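Trutik repair shop reopens with bigger bench and memory upgrade program

Trutik, the computer repair and reuse workshop on Mivau Street, opened its doors again in June after a move across the parking lot to a larger unit. The new space has more than 1,000 square feet of floor, most of it given over to storage shelves and one long workbench.

The shop takes in used desktop computers from offices and schools, tests them, and sells or donates the ones that still run. It handled 2,338 machines at its old address before the move. Those that cannot be fixed are stripped for parts, and the leftover metal and boards go to Hatier, a recycling firm on the edge of town.

The first large job in the new unit is a batch of 166 desktops from Sæther, a bookkeeping company that replaced its office computers this spring. Most of them are in fair shape but short on memory, and the shop plans to add to what is there before putting them up for sale.

The work on each machine is simple enough. The side panel comes off, the dust is blown out, and the memory slots are checked. Modules that are already in place are taken out, wiped along the contacts and put back. Then a second module of the same type goes in, if the shop has one that matches - older types are getting harder to find. 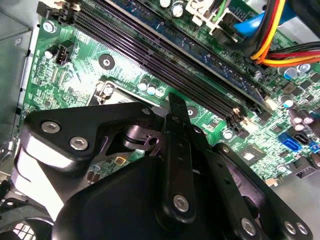

Latches at the ends of the slots need some care on older boards. The plastic gets brittle with age, and a broken latch can leave a module loose in its slot. Boards with that kind of damage are set aside for parts.

After the upgrade, each computer runs a memory test overnight. A machine that passes gets a fresh operating system and a sticker with its test date. One that fails goes back to the bench for a second try with different modules.

Finished desktops will sell for $90, with keyboard and mouse included. Monitors are priced separately. The shop gives a 90-day warranty on everything it sells, and local schools can ask for donated machines by filling out a form at the front counter.

Trutik is also asking for loose memory modules, power cords and working hard drives. Drop-offs are accepted at the rear entrance until 5 p.m. Old drives are wiped on site before they are used again - owners can wait and watch if they like. Printers and tube televisions are not accepted.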